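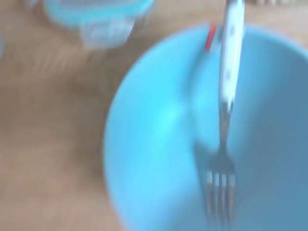 Thread: Handwashing vs. dishwasher for coated-handle forks

Hoton_60
Blue plastic bowl, fork with a white speckled handle. The bowl is fine in the dishwasher. I'm asking about the fork. The handles on my set have gone chalky near the neck after a year on the normal cycle. Is that heat or detergent?

fitgate773
Detergent first, heat second. Powder is more alkaline than most gels. Cut the dose by a third and turn off heated dry. Load tines up so the joint drains.

baudry
Disagree on tines up. Water sits on the top of the handle instead, and you touch the eating end when unloading. Tines down, one fork per slot.

fitgate773
The joint is where they fail. I've had 60 or so cycles on mine with no chalking.

baudry
Sixty cycles is a couple of months. Come back in May.

Hoton_60
Second question, same kitchen. Oak counter, L-shaped, dishwasher under the corner. When I pull the rack all the way out I lose the floor in front of the corner, so dirty dishes wait on the wood. Bad for the finish?
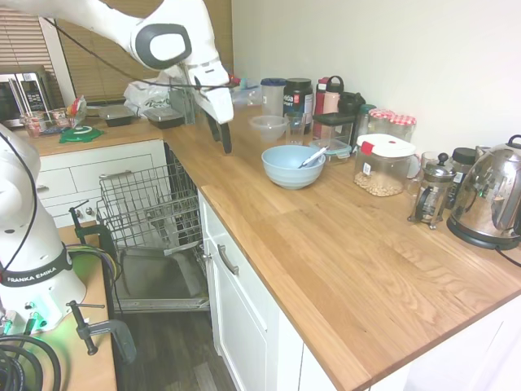 Reply #6
tirnus
Standing water is bad for it, dishes are not. Put a tray down. The bigger risk is steam. Opening the door right after the cycle sends it up under the front edge of the counter. Wait until the door has cooled, and check that there's a vapor barrier strip on the underside.

Reply #7
baudry
Foil tape does the same job as the strip. Oil the underside too. Most installers only do the top.

Reply #8
tirnus
Tape peels at the corners. Mine lasted one winter. Agree on the oil.

Reply #9
Hoton_60
No strip under mine, I checked Wednesday. Ordering one. Forks get washed by hand until the gel arrives.

Reply #10
fitgate773
Still tines up.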